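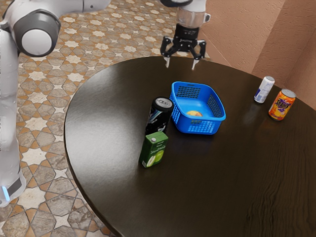
Gripper opens over the basket when the arm faults, even though hold is set

Posted by Folasade Nwankwo, 26 February 2018

My problem is with what the gripper does when the arm goes into a protective stop. I'm running a pick and place job in the Tirkatness simulator before we try it on the real arm. The job takes things off the table and puts them into the blue basket: a black can, a green juice carton and so on. The piece of fruit in the basket is part of the start layout. The can and the carton both stand just left of the basket, and the tall can is right up against it, so the path has to be fairly tight there. If a finger touches the basket rim on the way over, the arm stops with a force fault, as it should. But then the fingers open and whatever they were holding gets dropped. I have "hold on fault" turned on in the gripper settings. Grip force is 40 and the force limit on the arm is 50. It happens with the carton and with the cans.

In simulation I just reset. On the real arm that's a full can falling from some height, so I want to understand it first. Has anyone else seen this? The log only says "tool output reset" right after the stop.

Babatunde Ojo

"Tool output reset" is your clue. The arm controller clears its tool outputs on any protective stop. If your gripper is driven by an output (high = close, low = open), clearing it is the same as telling it to open. The hold setting never gets a chance, as it only covers faults inside the gripper itself, for example lost position or overcurrent.

Two things to change:

Go to the arm's I/O page and set the stop behavior for that output to "keep last state". The default is "clear".

Then swap the logic so that low means close. That way a dropped signal leaves the fingers shut. You will have to change your open and close calls to match, and check your startup routine too, or it will close on nothing when you power up.

After that, force a fault on purpose with something in the fingers and watch what happens. Do it in the simulator, then on the real arm at low speed with something soft. Don't assume the two will match – ours didn't. The simulator kept the grip and the real one let go after 200 ms, and we had to update the gripper firmware.

One more point. Holding on fault is right for a dropped can, but it is wrong if the thing in the fingers is somebody's hand. Make sure there is a way to open it by hand with the power off, and that people know where it is.

Chinyere Ugwu

I had this on a Celach cell. Never found the setting, I just lowered the speed and raised the approach so it stopped hitting things. Have you tried moving the can away from the basket?

Folasade Nwankwo

Thanks both. It was the output. Set to "keep last state" it now holds through the stop in 2 test runs, one with the carton and one with the black can. I haven't swapped the logic yet. Chinyere, I could move the can, but the real table will be just as crowded, so I'm leaving it there.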